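Satholm pilot - progress report to the program office
Prepared by Sushil Bansal
Period covered: February to date

1. Summary

The main event of this period was the demonstration evening on Sun 22 June, which you asked us to hold and then could not attend. We held it anyway. The two-arm station was shown to guests from Clotov and Grerano, both of whom stayed longer than the refreshments required, and I am taking that as a finding.

2. What was shown

The task was cable handling: take hold of a blue cable that comes out of a small green bin, and bring its plug to a white coupler on the table. A person does this without putting down their coffee. For two arms it means agreeing on where the cable is, which one of them has it, and what the slack is up to in the meantime. In our proposal we called this "a modest first step," and I would like to withdraw the adjective.

Akash Tripathi ran the station and did the talking. He had prepared 9 slides and used two, the projector having chosen that evening to retire.

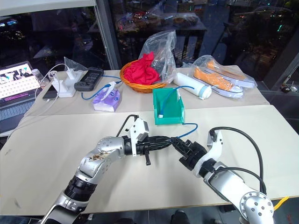
The two grippers over the main table, with the green cable bin just behind them.

Guests asked good questions, mostly variations on "how often does it drop it?" The log gives a fair answer. Before the demonstration we ran the pickup 100 times and it succeeded 89 times. The failures were nearly all on the pickup itself, when the cable had settled in the bin at an angle the arm did not care for. Once the connector is in the grip, it tends to stay there.

The visitor from Grerano also wanted to know if the arms could fold laundry. Akash pointed out that the red cloth in the basket on the back table belongs to a different task, and that we would be happy to discuss it under a different budget line. I report this in case you receive a call.

The stage people came forward to look at was the last one, where one arm brings the connector toward the other with the coupler between them. It is slow. We have asked for no money to make it faster, and would like credit for that somewhere.

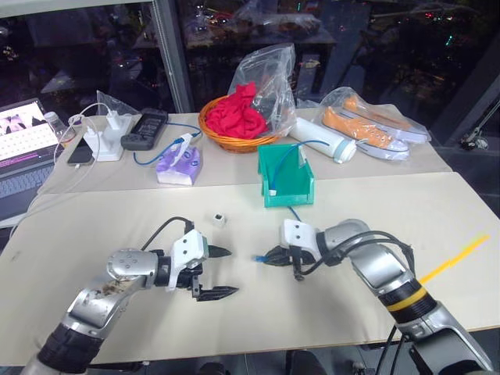

3. Problems and changes to the plan

The cable slack remains our chief difficulty. We are testing a shorter cable, which helps, and a stiffer one, which has opinions of its own.

The Lã software update was installed in the week before the demonstration, against my advice and then, after a long phone call, with it. It cost us two days of recalibration. No further updates will go in before a public event.

Exterior wear on the left arm is cosmetic. Joint checks were normal and we are not requesting a replacement.

4. Spending

We have used 60 percent of the equipment line. Travel is untouched, as the guests came to us. The projector is not in this budget and I am told it is not in anyone's.

5. Next period

- Repeat the pickup trials with the shorter cable and report both sets of numbers side by side.
- Write up the coupler step as a procedure that someone other than Akash can run.
- Second visit from Clotov, date to be agreed. They have asked to bring their own cable.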